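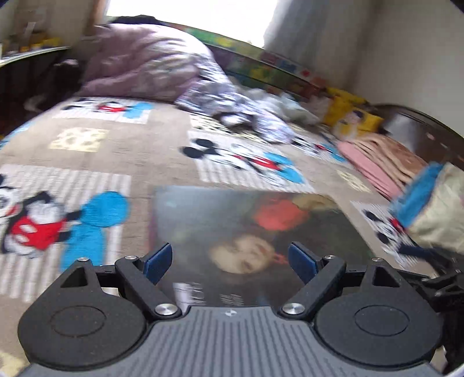

How to Fit a Glass Screen Protector

11 Jun 2023 | By Clondell

Print this page | E-mail this page

Power the phone off and take off its case. Wipe the screen with the wet pad, then dry it with the cloth. Lift any lint with the sticker – the corners collect most of it.

Peel the backing, line up the speaker slot and lower the glass. Press once in the middle and let it spread. Push bubbles to the edge with a card. Small ones can take up to 40 hours to fade.

Contact Gullside | © 2023 Gullside | Back to top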